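Ticket: fellowship application portal, reference letter upload
Opened by: Nawal Kamel
Handled by: Margareta Pop
Status: resolved

Nawal, 09:11
Hello! First of all, I'm thrilled to be applying for the Mihăilă Fellowship, and the new portal is lovely to use. One snag – my referee in Hellville can't upload her letter. She gets "File could not be accepted" every time. It's a PDF, well under the limit.

Margareta
Great to hear you're applying! Could you ask her which browser she has, and whether the file name contains any accents?

Nawal
Firefox, and yes, it has my project title in it, accents and all. She renamed it and got further! Now the form stops at the summary box and says the text is over 2000 characters. The call says 3000.

Margareta
Well spotted. The call is right and the form is wrong. Pilleo, who look after the form, have the old limit in two places and only changed one. I've passed it on.

Margareta
Fixed on their side. Please ask her to log out, clear the cache and open the link from her invitation again. The old tab will keep the old limit.
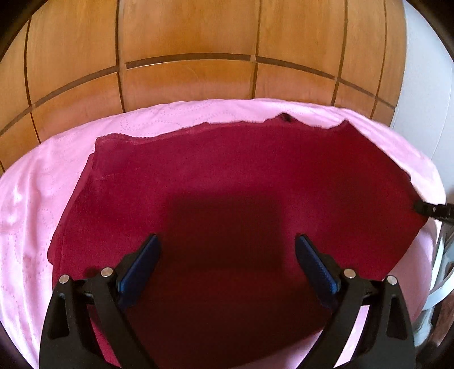 Nawal
The letter is in! The summary saved in full and I have the confirmation email, so thank you both. One small leftover: in the preview, my plant survey table has lost its lines and the columns run together. What I'd love is something as plain as the grooves on that wooden panel behind the bed, thin dark lines dividing it into rectangles, so the reviewers can tell one site from the next.

Margareta
Easy one! Choose "Keep borders" under Table options before you save, then refresh the preview. I've also added a note on file names to the referee page. Best of luck with the Botico project – it sounds wonderful.

Nawal
Borders are back. Happy for you to close this.

Closed July 29, 2023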